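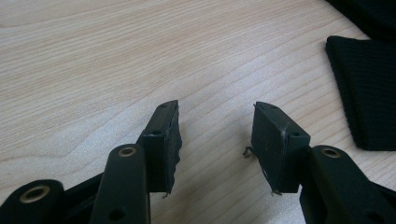 Hand gripper no. 8, fingers open, before the pad change. Left pad edge ragged, right one scuffed with a curly strand poking out.

Hilenow bench notes: gripper 8, pads and eyelets

Quick page for whoever picks up the spare set next. One photo so far, rest is words, will add more when I get the other phone charged. Written up in July between jobs so excuse the state of it.

Tool is one of the hand-held Hirov two-finger ones, green arms, brass eyelets at the joints. Same as the others on the shelf apart from the pads, which are the Medard block type and not the thin ones. Don't mix them. The brackets look the same and they are not.

Why it came in
Mirta Acuña logged it as "drops small stuff". Pen lids, washers, the little bags. Big things fine. Count on the tag said 503 grips since the last look, we are meant to check at 100 and never do. My fault as much as anyones.

Pads
Look at the gripping face first, that's the bit that matters. Left one has gone wavy all down the edge. Right one still fairly square, pale scuffs on it, light specks, few threads hanging off the bottom. If you can see a wavy outline from above don't bother trimming it, change it. I tried trimming on gripper 5 and it was worse by the afternoon.
Always change both. A new pad against an old one closes crooked and then you get the twisting complaint.

Getting them off
Small screw near the top of each pad, another hole lower down. Top one first. Hold the arm not the pad, or you'll bend the bracket. Screws go in the tin lid, NOT loose on the table (pale wood, you would think they'd show up. They don't).
Old glue on the bracket: scrape with a plastic card. No solvent near the joints please.

Threads and bits of fluff
Pick them out with tweezers before you unscrew anything. They get wound into the joint behind the pad and then the finger feels gritty and everybody blames the eyelets. Don't pull a long one hard, snip it and take the rest out from the other side. Worst after a run of clothes folding, obviously. Jumpers especially.

Eyelets
Wiggle each arm side to side. A tiny bit of play is fine. Clicking is not fine. On this one no clicking, so I left them alone, wiped with a dry cloth and that was it. Do not oil. Sepúlveda's sheet says oil, it is for the older metal arms, ignore it for these. Somebody oiled gripper 3 and the pads went slimy within a day.
The plain holes with no brass in them are meant to be like that. Had two messages asking wether an eyelet had dropped out.

Putting back
New pads on, screws finger tight, close the fingers slowly and look down from the top. Faces should meet flat along the whole length. If one sits high, back the screw off half a turn, push it down, try again. Then tighten properly. Took me three goes on the left.
Open and close it a good few times by hand before it gets anywhere near a job.

Test pick
Washer, pen lid, folded sock, card on its edge. In that order. If it drops the card go back to the pads, it's nearly always the pads.

Tag
Zero the count, write the pad type on the back, your initials. Pads are supposed to last 1000 according to the packet. Check at 100 anyway.

Still to do: order more Medard blocks (two left in the drawer), find the short screwdriver, same again for gripper 6.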